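Vedard gripper kit, worth the money?

gtomaszewski
Been running the Vedard two-finger kit since September and figured I'd post before the sale ends.

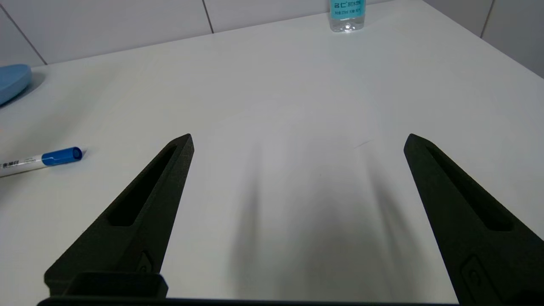 Paid $769 for the gripper, wrist camera mount and a year of their Brisby software. The fingers have a good wide opening and the long slots keep a bit of weight off them, I reckon. Markers, bottle caps, small lids, all fine once I'd slowed the close speed down. Setup took me a whole arvo though (the manual skips the calibration page completely!).

solder_wombat
$769 is steep for black plastic-looking fingers. My Uretti was $393 and I've done 1376 cycles on it, no dramas. What colour do yours come in, just black?

gtomaszewski
Just black as far as I know. Did your Uretti come with a camera mount? Mine did and I'd have spent another $200 sorting one out.

solder_wombat
Nah, I made my own. Still in front.

pipnjay
Disagree with wombat, sorry. I had the Uretti and sent it back, the tips flexed every time I picked up anything with a bit of weight. Haven't tried the Vedard. Does Brisby let you save grip force per object, or is it one setting for the lot?

gtomaszewski
Per object, but you have to name each one and it won't take spaces. Drives me mad. I emailed Kaczorowski (the reseller) and they said it's on the list.

solder_wombat
Everything's on the list with Kaczorowski lol

pipnjay
Ta, might wait for the update then.

Thread started by Genowefa Tomaszewski, 5 December 2022 | Contact us | Back to top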